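Is the Stotex suturing pad pack worth it for a robot training bench?
Asked by lsmits, February 26, 2020
Tags: surgical robotics, practice pads, consumables

We run a small skills bench for a surgical robot and go through a lot of practice tissue. Our supplier has stopped carrying the Flenden pads and is offering the Stotex pack instead, at $103 for a box of 2. Has anyone used them for interrupted stitches and knot tying? I'm mostly worried about tearing when the thread is pulled tight, and whether the colour makes black suture hard to see on the monitor.
Lotte Smits

3 answers

Answer 1 (accepted)
We've had them since May. Thread visibility is fine. Black on pink shows up well, even the short cut tails.

Knot tying on the pad:

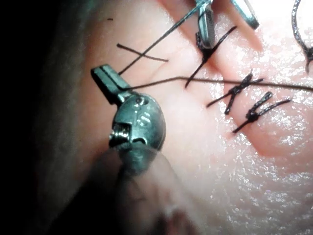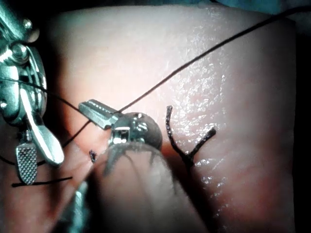 Tearing depends on how close to the fold you go. In the flat part we can cinch down hard and the stitch holds. Within a few millimetres of a raised edge it will pull through if the operator is heavy-handed, and new people are always heavy-handed because they can't feel the tension. We got up to 76 stitches out of one pad before it was too chewed up to use.

My one real complaint is glare. The surface is shiny and under a strong light you get a lot of sparkle. Turn the light down a notch and angle it from the side. Don't use talc, it gets into the jaws and then you're cleaning wrists all afternoon.

The order code is 2872 if your supplier can't find it. Ours couldn't.

Answer 2
Too dear for what it is. Subramaniam sells a plain flat pad that does the same job for beginners. No folds or curves on it, though, so you'd outgrow it.

Answer 3
Haven't tried Stotex but we use Flamomari and they're good. Postage to Tasmania was a killer.

Comment on Answer 1, from lsmits
Thanks, that covers it. Will order one box and keep the learners on the flat part. Do you store them in the fridge?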